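One-table kitchen: layouts and equipment

Gallery pages, April update

The pages in this set cover cooking on a single table, without a hob, an oven or a fitted worktop. They go with the notes for the small kitchens course and use the same terms. "Back row" is the strip of table furthest from the cook. "Front row" is the strip the cook can reach with a bent elbow. "Station" means an appliance together with the clear space it needs on every side.

The layouts are for a right-handed cook standing at the long edge. Left-handed cooks should mirror them, with one exception: the mains lead stays on the side nearest the socket, whichever hand is in use. A lead drawn across the front row is marked as a fault in the practical.

Captions give the main items only. Quantities are on the recipe sheets and are repeated here where they affect the layout.

Layout A. Rice station, before loading

Rice cooker on the left with the lid up and the inner pot empty. Uncooked rice in a clear glass container at the front, dry ingredients in a divided tray at the back, raw meat on its own plate.
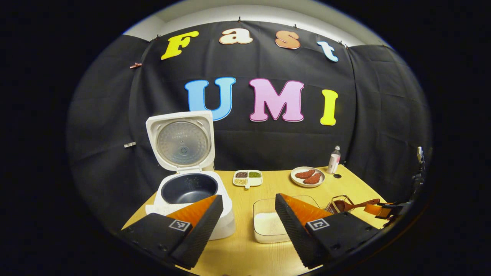

Zodwa Fourie: On rinsing, the sheet says until the water runs clear. With short-grain rice it never runs quite clear for me. I stop after the fourth change and the result is the same.

The sheet has been amended. It now says four changes of water for short grain, two for long grain, and none for rice sold as pre-washed.

Notes on Layout A

Lid clearance. A hinged lid needs height as well as depth. Open it fully before deciding where the cooker stands, and check that it does not meet a shelf, a curtain or the wall behind. Steam leaves through the valve in the lid during cooking, so the space above the valve is counted as part of the station and nothing is stored over it.

Inner pot. Nonstick coatings are scratched mostly by measuring cups and metal spoons. Rinse the rice in a separate bowl and tip it in. Dry the outside of the pot before it goes into the body; water on the heating plate spits, and over time it leaves a brown ring that is difficult to remove.

Cloth. One folded cloth is kept within reach of the cooker for the outside of the pot and for condensation on the lid. It is not used for hands or for the plate that held meat. Students who bring a single cloth for everything are asked to fetch a second.

Rice container. Straight-sided glass is preferred on the course. The level can be read from the side and the measuring cup reaches the corners. It weighs more than plastic and should be lifted with both hands, with the lid off, from the front row only.

Dry ingredients. Beans, mung beans and grains go in a compartment tray so that they can be carried in one movement. The tray is filled away from the table. Mung beans can go in with the rice after a soak; kidney beans cannot. They must be soaked, boiled hard in a pan and then simmered until soft before they come anywhere near the rice cooker, whose keep-warm setting is not a safe way to cook them. This is the most common written error in the course test and it carries the heaviest penalty.

Meat. Raw meat is plated separately, placed last and taken away first. The pieces should lie well inside the rim. A plate is easier to wash than a board and has a lip that holds liquid, but it is no good for cutting on, and the trimming is done beforehand.

Timing, Layout A. The standard portion takes 25 minutes from switching on to the click, then a rest with the lid shut. The Drorkeo cooker used at the Prellville site runs slightly longer and its sheet is printed separately. Do not open the lid during the rest to look.

Layout B. Toast and a second appliance

Toaster towards the back with two slices standing up in it. Divided tray and meat plate to the right of it, and a silver-coloured appliance nearer the front. 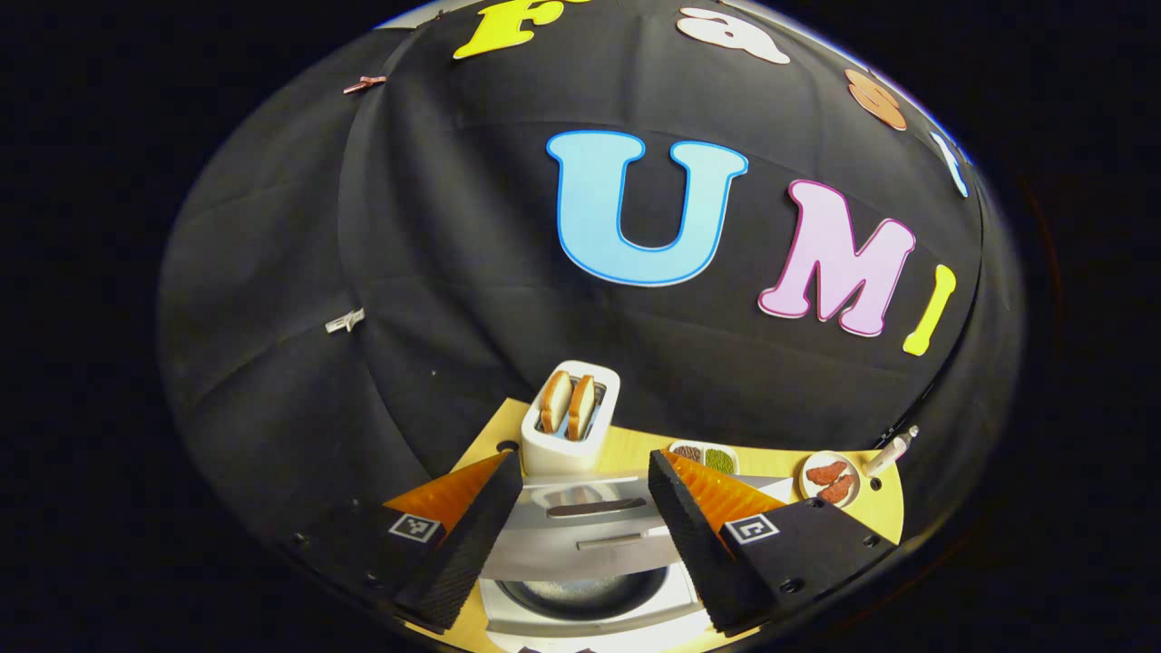 Small Kitchens Section, Ngcobo College of Domestic Trades (Prellville and Zallville)

Notes on Layout B

Toaster position. The toaster belongs in the back row with its slots running clear of any fabric, paper or overhanging shelf. The slots must be reachable without leaning over another hot appliance. If that cannot be arranged, move the other appliance. A toaster is never used under a wall cupboard, and the crumb tray is emptied at the end of each session, before the appliance is put away.

Slice height. Slices that stand well above the slots can be lifted by the crust with fingers or wooden tongs. Short slices are the ones people try to reach with a knife. Unplug first, then turn the toaster over above the sink. Bread cut at home should be trimmed to the depth of the slot plus a finger's width.

Load. Two heating appliances on one extension lead are allowed only if the total stays under the rating printed on the lead. Students add the figures from the rating plates and write the sum on the sheet before anything is plugged in. If the sum is too high, the appliances are run one after the other. Rice first, toast second — rice holds its heat and toast does not.

Metal surfaces. Plain metal casings show water marks and finger marks sooner than white enamel or plastic. Wipe with a damp cloth once cold, then a dry one, along the grain if there is a grain. Scouring powder leaves a dull patch. A cold metal surface and a hot one look alike, and for this reason the section treats any metal appliance as hot until its plug is visible on the table.

Tray and plate. The order along the table is appliance, tray, plate. The tray sits between the two because its contents are spooned out and the spoon does not need to cross the meat. Where the table is too short, the plate moves to a trolley. It does not move to the front row.

Table surface. Wooden tops are used at both sites. They tolerate a warm dish but not a hot one, and a cork mat is placed beneath anything lifted straight from a heating plate. Standing water lifts the finish at the joints. Spills are blotted along the boards and the table is dried before the next group sets up.

Equipment list for both layouts

Rice cooker with removable inner pot
Two-slot toaster
Glass container for rice, straight-sided
Divided tray for dry ingredients
Plate for raw meat, marked underneath with a red dot
Cloths, two for each table
Cork mats
Wooden tongs
Extension lead with a legible rating

The trolley is shared between tables and is booked on the sheet by the door. There are 17 sets in the Zallville store. Sets are signed out whole and returned whole; a set with a missing cork mat counts as incomplete.

Changes since the last update

Rinsing instruction amended, as above. The paragraph on metal surfaces is new. The note on keep-warm settings has been moved up from the back of the handout, where few students read it. Layout C (electric steamer and kettle) has been withdrawn while the clearances are measured again, as the kettle spout faced the steamer lid in the printed version.

Corrections and questions should be left in the section's tray in room 108, with the layout letter written at the top. Printed copies of both layouts are kept in the same room.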